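Section 6. Teaching the seat and lid task by hand
Kelladus handling cell, site guide for Tresell test room staff

Read section 5 first if you haven't strapped the grippers on before. Marlene Stöcker keeps the log, ask her for a login.

What changes for you

Lid and seat checks used to be all by hand, one person per bay, whole shift. Going forward the cell does the repeat cycles. You show it the moves, then you check its work. Inspection sign-off stays with people. So does anything with water or mains power. No one's bay is being taken away while teaching is going on, and hours spent teaching count as normal line hours (Farzana Lodhi has this in writing, see her if your timesheet says otherwise).

Before you start

1. Log in. Pick "seat/lid" from the task list.
2. Check the marker cubes on both grippers. Tight, clean, no tape over the pattern.
3. Wrist strap on. Snug but not numb.
4. Open and close each gripper a few times. Sticky jaw = swap it out, don't oil it.
5. Look where your feet go. Cables on the floor get moved before you start, not during.

CAUTION: Don't stand on the packaging. Chiến Võ slipped on it in January and was off for a week.

Teaching a cycle

6. Stand square to the bowl, arms forward, elbows loose.
7. Start recording. Wait for the tone.
8. Lift the lid all the way. Let go only when it stays up by itself.
9. Bring one jaw to the front rim of the seat. Touch, pause, then grip.
10. Raise the seat. Slow. Lower it again, don't drop it.
11. Close the lid, back off, stop recording.
12. Mark it good or bad on the screen. Be strict, a bad cycle marked good gets copied.

A full set is 100 cycles. Split it with a partner, your shoulders will thank you. Amna Rajput's group did 271 in the first round and asked for more breaks, so breaks are now in the schedule. Take them.

NOTE: Error 669 means the cell has lost a marker cube. Turn your wrist so the cube faces up and hold still untill it clears. If it comes back, stop and call Sadao Shibata.

CAUTION: Keep fingers out of the hinge side. The gripper goes there, you dont.

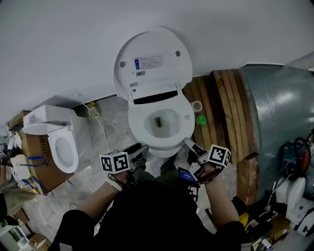
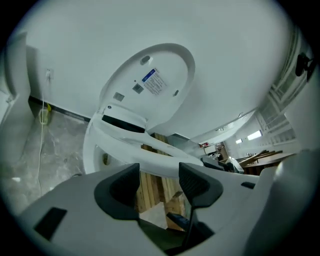
Fig. 6-1 and 6-2. Lid raised, gripper at the seat.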